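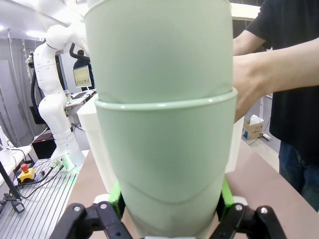 A reader asked in April whether the Plarnport cups stick together when they are stacked, and said the last set they bought had to be pried apart with a butter knife. That comment is the main reason I bought a set. I have had plenty of plastic cups that nest well and then refuse to come out again, especially after the dishwasher.

The Plarnport is a plain plastic cup from Grilard, item 1898 in the catalog. Mine are the pale mint green. It has a wide mouth, a narrower base, a matte surface and a thick rolled rim, with no print on the side. I ordered them from Skuser, and they came in a cardboard sleeve with a care leaflet. I used them for 28 days, mostly for water and iced tea, and washed them on the top rack with everything else.

Stacking

The rim does most of the work. When one cup goes into another, you are left with a ring you can get a thumb under, and the cups come apart with a short pull. Fresh out of the dishwasher it takes more effort. If there is still water on the walls, the two cups grip each other, and I had to twist as I pulled. After a night on the drying rack the problem goes away.

Pushed down hard, they hold tighter than I would like. I leaned on a stack with my palm to see how bad it could get, and it took two hands and a few seconds to separate them. It left no marks. My older Desmet cups have little ribs inside that stop them from going down too far, and they never stick, but the stack is taller and tea collects in the ribs. I would take the smooth inside.

Stacks are steady up to a point. A short one can be carried by the bottom cup across a room. A tall one starts to lean, and I stopped doing it after dropping one on the kitchen floor. Nothing cracked — one cup has a scuff near the base that has not come off. 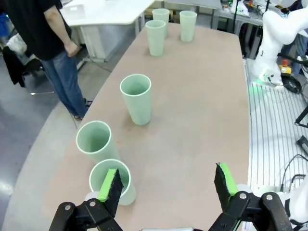 Mine tip over if you look at them wrong, one commenter wrote under the Skuser listing, and several others agreed. I think that is overstated, though I see where it comes from. The base is narrower than the mouth, as it is on any cup that nests, and the plastic is light. An unfilled cup goes over if a sleeve catches the rim. With water halfway up it is as stable as any other cup in my cabinet. Outdoors I would keep something in them or turn them upside down.

They slide a little on a smooth table when the bottom is wet. On a tablecloth they stay put.

Drinking from them

The rolled rim is thicker than I am used to. With cold drinks I stopped noticing it by the second day. With coffee I did not care for it, and the wall gets hot enough that I ended up holding the cup by the rim. Grilard's leaflet says the cup is fine for warm drinks and should not go in the microwave. I followed that and kept mugs for coffee.

There was a faint plastic smell on the first day. One wash with dish soap and baking soda took care of it. Water tasted like water after that.

The matte finish is easy to hold with wet hands. It does show greasy fingerprints more than a shiny cup would, and they need soap to come off.

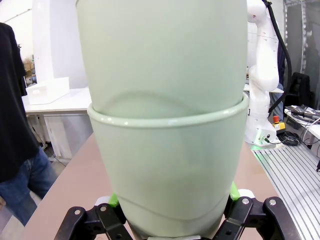

Cleaning and stains

The mouth is wide enough for my whole hand and a sponge, so hand washing is quick. The base is rounded inside and has no corner for pulp to hide in. In the dishwasher a little water stays on the upturned bottom, and you have to tip it off before you put the cup away.

Iced tea left overnight gave one cup a light brown line. It came out with baking soda. Tomato soup was worse: the line faded over several washes and I can still find it if I look for it. If you plan to serve anything with tomato or turmeric, get a darker color.

Grilard says the cup is good for 600 dishwasher cycles. I am nowhere near that and can't say. So far the color on the washed cups matches the spare I kept in the sleeve.

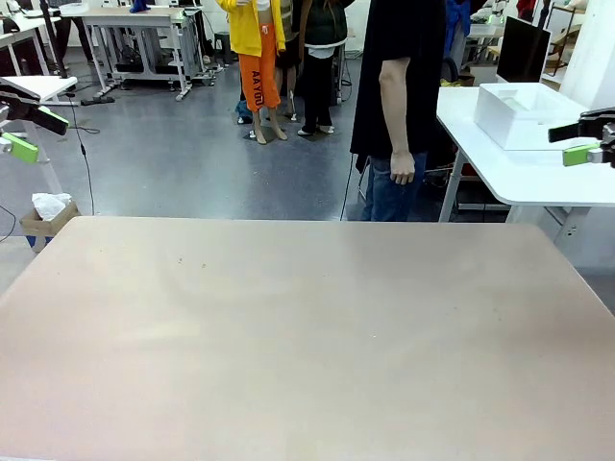
Who should buy them

They suit a break room, a classroom or a patio, anywhere cups get handed around and stacked at the end. They also take up less of a shelf than the Desmet ones. For one or two people at home I would pick something heavier with a thinner rim.

Good: smooth inside, easy to wash, rim gives you something to pull on, survives a drop.

Less good: grips when wet, light when unfilled, tomato stains, poor for coffee.

Skuser sells the mint and a gray. The gray was out of stock when I ordered, and the page still lists it as coming back — I will add a note on staining if I get hold of one.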